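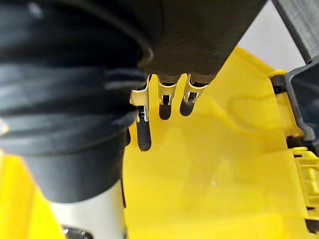 ## Can a robot do one (1) chore yet?

**noura_karam** · 28/09/2025

Settle something for me. My brother-in-law says we'll all have a machine folding the laundry by January. He also said this last January, and the one before that.

My position: a robot can do a chore if you rebuild the chore so a toddler could do it. Show me one that takes a yellow plastic bin it's never met, with hinges and latches and whatever else, and puts the right thing in it without me standing there like a driving instructor.

**torque_wrench_76**

Define chore. The Olier in my hallway has vacuumed every night for 3 years and has never once asked me what's for dinner. That's a chore. It gets done.

**noura_karam**

Do you pick up the socks first?

**torque_wrench_76**

I pick up the socks first.

**noura_karam**

So you have a chore.

**rnseir**

Randa from the tool crib at Harb here. We have an arm on the Pruvonard line that loads trays. It loads 600 a shift and doesn't complain about the radio. Then someone ordered trays from a different supplier, same size on paper, and it spent a morning politely pressing parts into the rim.

It's a great machine. I'd still send a teenager.

**millrat**

> I'd still send a teenager

Have you met one? Mine can't find a bin at all, yellow or otherwise.

I disagree with most of this thread though. You're all judging the hand and the hand is fine. Three fingers is plenty for housework. I lost the use of a pinky to a table saw and I sort fasteners all day. The trouble is knowing what you've got hold of and how hard you're squeezing. Cameras are a poor substitute for that, especially when your own knuckles are in the way.

**noura_karam**

Knuckles in the way is half my complaint. Look how much of the view is sleeve.

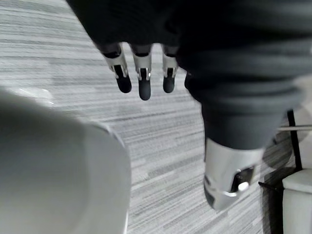 *Fingertips, sleeve, carpet. Wrist light on.*

**torque_wrench_76**

It's wearing a sweater. I trust it more already.

**rnseir**

Fabric over the joints is sensible, it keeps crud out. Ours has a rubber boot and we go through those faster than I'd like. Millrat, I'll give you the squeeze part. I won't give you three fingers. Try getting a flat washer off a bench with three rounded tips and then we can talk.

**millrat**

Slide it to the edge of the bench. Everybody slides it to the edge.

**rnseir**

On carpet?

**millrat**

ok, carpet is a problem

**gasket_case**

Priced a Miltiden arm for the garage last year. With the gripper, the mount and the software subscription (the SUBSCRIPTION) I could have paid the kid next door for 1000 lawns. I bought a second trash can and called it automation.

**noura_karam**

So where we've landed is vacuuming, if a human does the socks, and trays, if nobody changes the tray. I'm forwarding this to my brother-in-law.

**torque_wrench_76**

Tell him the dishwasher counts. I will die on this hill.

**noura_karam**

Who unloads it?

**torque_wrench_76**

Same guy who does the socks.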